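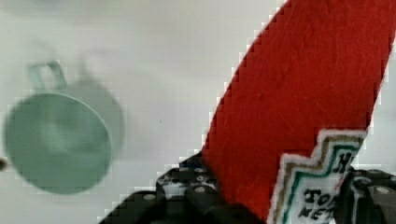 Reading time: 1 min

Callumance 3 is a grasp planner with a scene editor attached. I ran it for 90 trials on a tabletop set: mug, plate, bowl, toaster oven, a soft ketchup prop. Fuzzy edges are a fair test of segmentation, and the masks held up. Planning is quick once the 700 MB model has loaded.

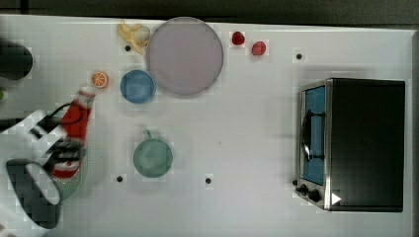
Manipulation Software Group, Atov

Weak points: the planner treats the oven as one box — door handle included — and the wrist view can't be replayed in step with the overhead view. Logs are plain text. Worth the license for pick and place.

Begoñe Barrios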